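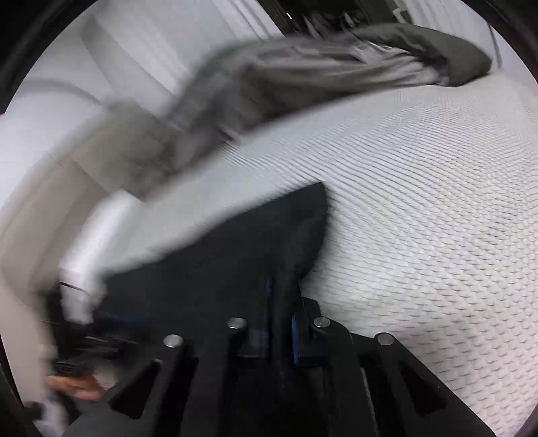

工单：Jolteo 手持夹爪，滚筒内定位丢失，夹持黑色织物时开合度读数漂移
提交日期：2019年1月26日
提交到：Doucette 自制夹爪支持区
类别：硬件 / 跟踪
优先级：提交人选了“紧急”，系统改成了“普通”
状态：处理中

问题描述

按 Jolteo 第二版图纸做的双手夹爪，左右各一只，在 Golden 共享工坊切的板，在家里装的。任务很朴素：把衣服从滚筒里夹出来，拿到床上，铺开。人两岁多就能把衣服从机器里往外拽，我这套东西目前的水平在这之下。

一共录了 14 段，其中 6 段轨迹废掉，全是手伸进滚筒以后出的事。回放里夹爪先正常往里走，然后向右上方飘走，穿过机身，穿过墙，有一段最后停在邻居家的高度。手臂长度我量过，够不到邻居家。

另外一个毛病：夹黑色衣服时，开合度读数会自己慢慢变小。手没动，数字在动。

环境

控制板：Brusier 小板，固件用的是 Doucette 页面上的稳定版
开合度采样：100 Hz
相机：装在夹爪上，广角，自动曝光开着
指垫：蓝色，两侧不一样，一侧窄长，一侧短一点、宽一点、带棱纹
供电：充电宝，满电
操作者：一人，电量不详

已经试过的

1. 重启。没用。写出来是免得你们第一条回复让我重启。
2. 重新标定相机。标定板拍了两遍，第二遍残差更大，我选择相信第一遍。
3. 换数据线。读数照漂，顺便确认了两根线都是好的，其中一根我已经冤枉了它半年。
4. 把四个关节的螺丝全部拧紧。夹爪变得非常结实，结实到合不上。又退回去了。
5. 给滚筒里补光。手电筒用胶带粘在门框上，内壁反光一片白，轨迹飘得更快，方向倒是换了。

支持区回复

先说飘。滚筒内壁那种一排一排的小凸点，对特征跟踪来说每一个都长得一样，算法随便认错一格，位置就挪一格，认错一路，就到邻居家了。再加上自动曝光在暗处把快门拉长，衣服一甩就糊成一条，能用的特征只剩滚筒口那一圈黑边。请做三件事：曝光锁死，时间压短，增益补上去，噪点难看一点无所谓；伸进滚筒的动作放慢；进滚筒之前在门口停一下，让它多看几眼外面的房间。

漂移的事请分开测。空夹到底，读数，松开，再夹，重复若干次，看零点回不回得来。四个螺丝不要同时动，一次动一个，每动一个记一次。

又：第 4 条里“拧紧”用了什么扳手，多大力矩？

提交人补充

力矩：拧到手疼为止。扳手：内六角，买柜子送的。

曝光锁了，开始只压到一半，没什么变化，后来压得很狠，画面暗得像半夜偷衣服，滚筒里总算不往墙外跑了。“进门前停一下”这条也照做，效果好得让我有点不服气，花两个晚上调参数，抵不过站着不动数三下。

然后飘的毛病搬家了，搬到了床上。

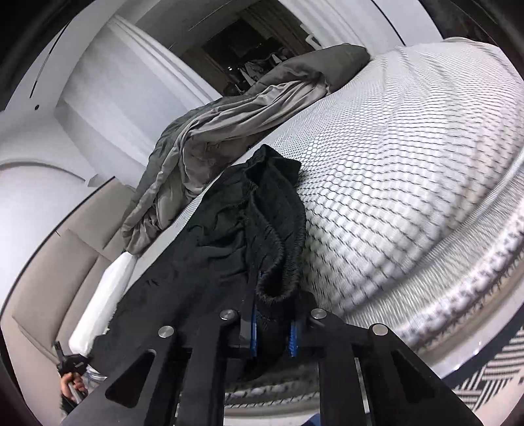

床罩是白底灰线的网格花纹，一格挨一格，跟滚筒内壁是一个路数。我在家里转了一圈，发现自己选东西的品味就是重复纹理。夹爪贴近床面时，黑衣服占掉一大块画面，那一块什么特征都没有，剩下的全是格子，轨迹就顺着格子一格一格往床尾滑。滑得很匀，不看真值还以为我的手特别稳。

抬高一点，让床头和旁边那条灰被子进画面，立刻好转。被子皱得毫无规律，是整间屋子里最配合的物体。原计划录之前先叠被子，此计划取消。

漂移也按你们说的测了。空夹，零点每次都回来，一次没差。夹浅色薄毛巾，没事。夹黑衣服，尤其是夹到带松紧的荷叶边那一圈，读数就往下走，走一阵才停。所以电位器大概是清白的，第 4 条里被我折腾的螺丝也大概是清白的。我的猜测是松紧边又厚又软，夹住以后慢慢被压扁，手指跟着往里合，读数老老实实地报告了这件事。也就是说开合度一直是对的，开工单的人理解错了。这句话请不要引用。

有一个数字还想不通。左手那只的开合度跟画面对时间，总是晚 40 毫秒，右手那只不晚。两只刷的是同一份固件，我把左右控制板对调，延迟跟着手走，没跟着板走。

支持区回复

漂移按正常现象处理，这部分关掉。如果要在数据里区分“夹紧中”和“布料被压实”，可以看读数的变化速度，压实那一段慢得多，设个阈值就行，阈值请自己录几种布料再定，图纸页上那个默认值是用抹布测的。

床面：可以把夹爪进场的高度写进操作步骤，先高后低。不建议往床罩上贴标记，贴过的人说贴纸会跟衣服一起被夹走。

左手延迟：跟着手走就查手。左右两只的数据线一样长吗？左边是不是经过了一个集线器？

提交人补充

左边经过了一个集线器。

集线器上还挂着键盘和一个六月份买的小风扇。拔掉风扇，没变。拔掉键盘，没变，但没法打字了，又插回去。左手直插电脑，延迟没了。集线器已经转岗，专管风扇。

目前剩下的：

滚筒最里面那一截还会偶尔跳一下，跳完能自己回来。录像里跳的那几帧都是衣服横着扫过去、把相机前面挡住大半的时候。慢一点能减轻，可衣服绞在一起时慢不下来，只能拽。

合爪时右侧外臂有一声响，夹着东西就不响。四个销钉挨个按过，听着像靠外那一个，也可能像我的手指关节。准备换 Brusier 的厚垫片试试，已下单，到货再更新。

另外问一句，图纸第二版里手柄的角度有没有人改过？双手夹着衣服往床上铺，左手腕得往外拧着，铺到第三件就开始想念洗衣店。

支持区回复

手柄角度有人改过，改法在图纸页的留言里，往下翻，很下面。垫片到了先装一侧，听过再装另一侧。工单保持打开。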